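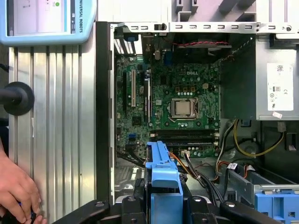 Chapter 4
Room Modes and the Small Recording Space

A room used to record acoustic instruments adds its own response to every sound made in it. At low frequencies this response is uneven, and a double bass played in a small room will have some notes that ring and others that seem to vanish. The cause is the standing wave, or mode, which forms between two parallel surfaces when the distance between them equals a whole number of half wavelengths. Higher up the range, surface detail begins to matter. A panel with evenly spaced vertical grooves, such as the ribbed aluminum one beside the open computer chassis, is treated as flat when the wavelength is much longer than the spacing of its grooves. Only when the two are of similar size does the pattern alter the direction of the reflected sound.

Modes are grouped by the number of surface pairs involved. Axial modes involve one pair, tangential modes two, and oblique modes all three. Axial modes carry the most energy and are calculated first. Section 4.2 gives the method for rectangular rooms, and Section 4.3 extends it to rooms with one sloping wall.

The worked case for this chapter is the live room at Grostine, a studio designed by Sheyla Paucar for small jazz groups. The distance between its side walls is 4 meters, giving a first axial mode near 43 Hz, just above the lowest open string of a four-string bass. Players standing at the midpoint between those walls reported a weak low F. The bassist Aníbal Salazar moved toward one wall and the note returned. Students should be able to explain this result from the pressure distribution of the mode before reading further.

Terms introduced in this chapter: axial mode, node, antinode, modal density, decay time.

Before continuing, review the wave equation in Chapter 2 and the table of string frequencies in Appendix B. Problems 1 to 15 use the Grostine dimensions unless another room is stated.

4.1 Standing Waves Between Two Walls

Consider two rigid, parallel walls separated by a distance L. Air cannot move through either wall, so the particle velocity at each must be zero and the sound pressure there is at its maximum.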